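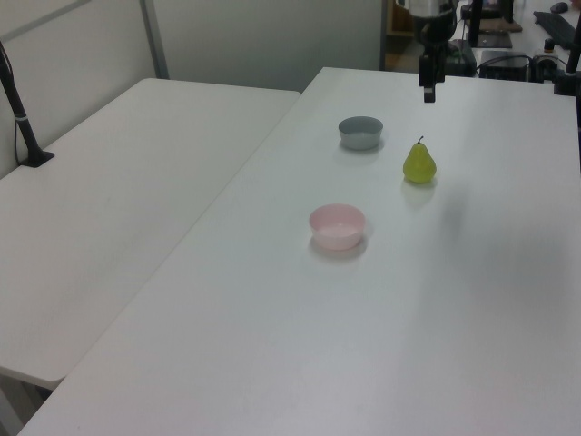 Ornberg Adult Learning – Evening Classes Team

Progress report to the Multirby Fund: second term of the reading and writing grant

You asked us to say plainly whether the money is doing what the application said it would. My answer is: partly, and I would be careful with the good parts.

Enrollment looks strong. The sign-up sheets show 912 class visits for the term, and that number has already been quoted back to me as proof of success. It counts visits, so a person who came every week is in there many times over. We do not yet have a clean figure for how many different people came. Chiến Khúc is going through the paper sheets by hand, and until he is done I would ask that the visit total not go into your newsletter.

The morning group is the one I would defend. Nélida Urrutia kept the same room and the same hour all term, and her learners mostly stayed. Two of them now write their own letters to landlords and schools. I have read some of the letters. They are clear and they say what the writer wants.

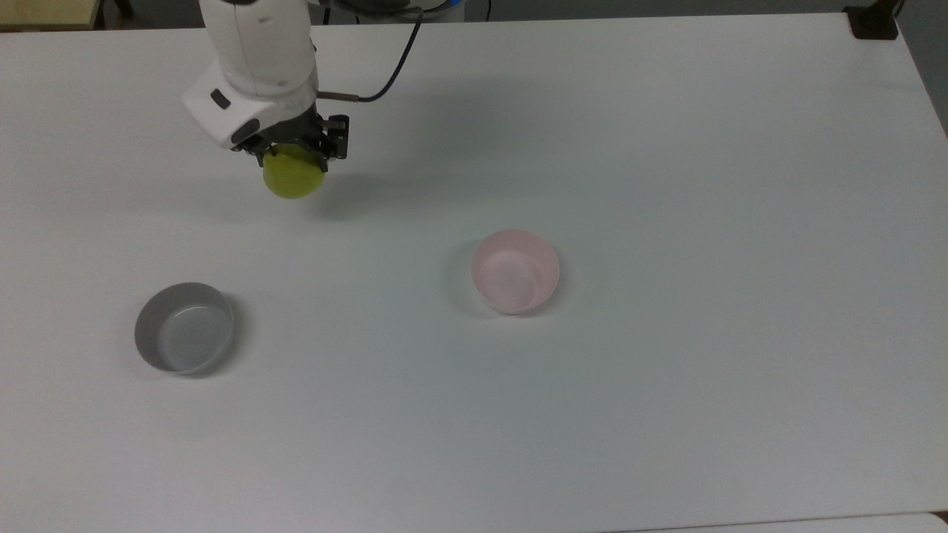 The evening group is harder to judge. It lost three weeks when the heating failed, and we moved to Cellthorpe, where the bus stops running at 8:30. Attendance fell and did not come back. The tutor's view is that people will return in the fall. I have heard that before, about other classes, and would rather see it than plan on it.

The Ivanyshyn workbooks were a mistake, or at least too many of them were. Most are still boxed. Learners found the print small and the stories childish. Amparo Carretero has been making her own sheets from store flyers and bus schedules, and those get used. We would like to move what is left of the book budget to printing and need your approval for that. 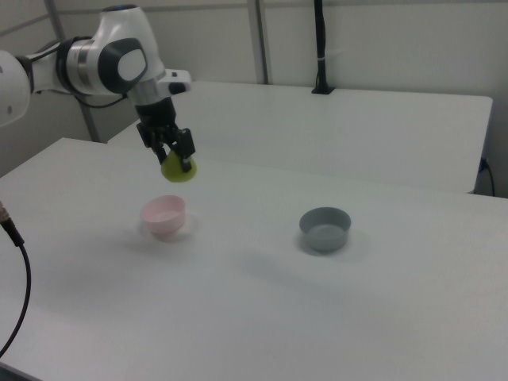
Cellthorpe, May

Wyn Humphreys has since sent me the spending sheet. We are under on travel and almost five percent over on room rent. The rent will go over again next term unless the landlord drops the evening rate, and he has given no sign that he will.

The reading test you suggested was given at the start and end of term. Scores went up. So they should, as it was the same test both times. Bohdan Tkachuk is looking for a second version before we run it again.

Decisions needed from you: the printing money, and whether the evening group should stay at Cellthorpe.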